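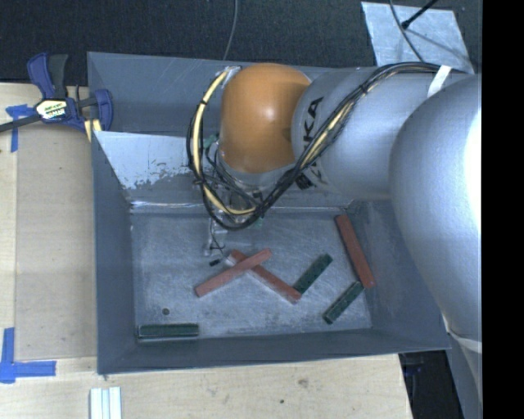

July, almost midnight

Leszek and I finally sat down with the budget for the picking cell, and I've come home with a headache and a page full of crossings-out. We both want a second gripper. Starnine will do us one with a 12 week wait, which puts us well into fall, and Lorport can ship sooner but wants the whole sum up front (I laughed out loud on the phone, poor woman). Then there's the bin. I'm fond of that old gray thing, but the coating is flaking on the slope and I'd like a new one before we go on to anything fussier than red and green blocks. Leszek says clamps first, and he may be right, bless him. I've put down four, plus proper cable sleeves for the arm, and left the gripper as a question mark until I've talked to Lech. Must call him before lunch. And buy stamps!

3 comments · 12 shares
© Zawadzka diaries | Contact | Back to top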